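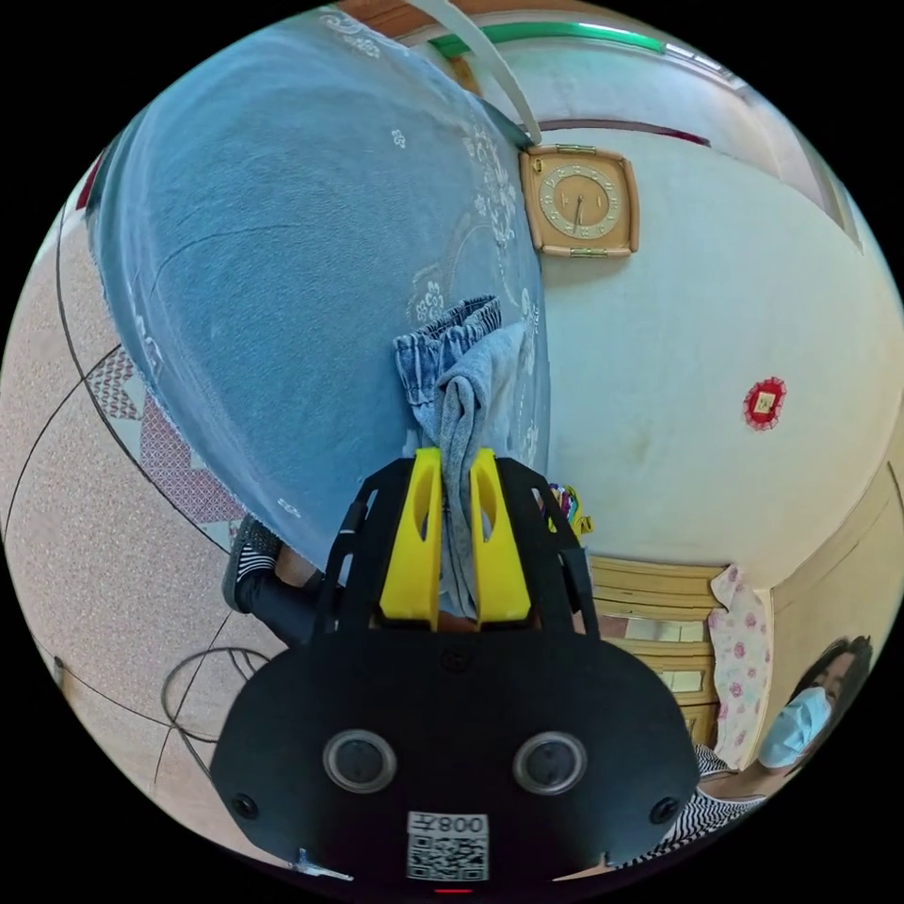

I have been putting off the laundry post for ages, mostly because my laundry is not the kind you show people. But 23 October 2018 is the day I finally got through the whole backlog, so you're getting it while I'm still proud of myself! The plan was simple: everything out, everything looked at, everything either folded or gone. The big light-blue cloth with the white flowers went first, since it takes up so much room that you can't see past it to anything else. I love that thing. It has a lacy sort of border in white, and the bottom edge has started to fray a little, and I keep telling myself I'll hem it (I said that in March, too). The soft gray-blue pants with the gathered waist are staying as well. I don't care how faded they get.

My friend Nuria Kumsa, who has a much tidier house than mine, told me I should do all the big flat things before I touch a single sock. She's right and it's annoying. Once the blankets and tablecloths are folded, you get this huge burst of feeling like you're almost finished, even though there's a mountain of T-shirts glaring at you from the chair.

For folding something that size alone, I pinch two corners together, let the rest hang, and then walk my hands down the side until I find the next corner. Then fold again, lay it on the bed and smooth it out with my forearm. It never comes out square. I used to redo it – now I just turn the wonky side to the back of the shelf and get on with my life.

Pants with elastic waists are easier. Leg over leg, tuck the pointy bit in, fold in thirds. Or roll them, if your drawer is as shallow as mine. I bought 3 fabric drawer dividers from Leslow a while back and they've been great for rolled things, terrible for sweaters. The sweaters just sort of climb over the top.

The giveaway bag ended up fuller than I expected. Two of the shirts had toothpaste spots (thank you, Colgate) that had survived every wash, so those went into the rag pile instead. Getachew Wolde from downstairs took the old curtains, he wants them for covering his tomato beds when it gets cold, and I was so happy to see them go to somebody who'd use them.

Still to do: pillowcases, the sock basket, and that hem. I did find the blue thread, at the bottom of the button tin under a tape measure I'd already replaced. So now I own two tape measures, if anyone needs one.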